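Clitimmont FAQ

Updated 25 July 2022

These are the questions that come up most in our Discord and in the support inbox. If yours is missing, post it in the help channel and Raghda Saab or one of the moderators will pick it up.

What is Clitimmont?

A browser game about running a salt harbor. You own plots on the shore, build pans and sheds on them, and ship salt to other players. Plots and boats are tokens on the Cestix chain, so you can keep them, sell them or lend them out. Salt itself is an ordinary in-game item and never leaves the game.

Do I need to buy anything to start?

No. Every new account gets a starter plot and a rowboat. The starter plot can't be sold or transferred, but it produces salt at the same rate as a small bought plot.

Which wallets work?

Sayegh Wallet, in the browser extension and on Android. The iPhone version connects but fails when you sign a transfer. Cor Geerts is working on this with the wallet's developers. Until it's fixed, please do transfers from a computer.

I connected my wallet and my plots aren't showing. What now?

Check that you connected the same account you bought with. Many people have more than one account in the same wallet. If the account is right, log out, clear the site data and log in again. Plots bought within the last 20 minutes may not have been indexed yet.

How does a season work?

At the end of a season, salt balances and harbor rankings reset. Plots, boats and buildings stay. Season 3 starts in August. The exact day will be posted in the announcements channel once testing on the new shipping code is done.
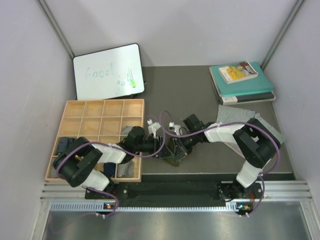 Why did shipping change?

In the first two seasons, a small group of accounts could fill every cargo slot within minutes of the daily reset. Slots are now handed out by draw. You put in a request at any time during the day, and the draw runs at reset. Requests that miss out are carried over and get a second entry the next day.

Can I cancel a shipping request?

Yes, up to the moment of the draw. After that the salt is locked until the boat arrives.

What is Ultport?

Ultport is the marketplace for plots and boats. It has its own site but uses the same login. The fee is 2 percent, paid by the seller. Half of it goes into the season prize pool and the rest pays for servers.

I listed a boat at the wrong price. Can you reverse the sale?

If it hasn't sold, cancel the listing and make a new one. If it has sold, we can't get it back. The transfer happens on the chain and we have no control over it. You can message the buyer through Ultport, but they are under no obligation to return it.

Can I lend a plot to a friend?

Yes. Open the plot, choose Lend, and enter their player name. You set the split of the salt. Loans end at the season reset and have to be set up again by hand. Glenys Prydderch has written a guide to loans, pinned in the trading channel.

Are bots allowed?

No scripts that play for you. Reading public data is fine, and several players run price trackers that we like. Accounts caught automating requests are removed from the draw for the rest of the season. Appeals go to Issa Hamdan.

Will you ever ask for my seed phrase?

Never. Anyone who asks for it is trying to rob you, whatever their name or avatar says. Report them and block them.

Is the game available in other languages?

English and Spanish for now. Visitación Toledo looks after the Spanish text. If you see a mistake in it, send her the name of the screen and the sentence as it appears.

How do I delete my account?

Go to Settings, then Account, then Delete. Your tokens stay in your wallet. Salt and ranking history are erased and can't be restored.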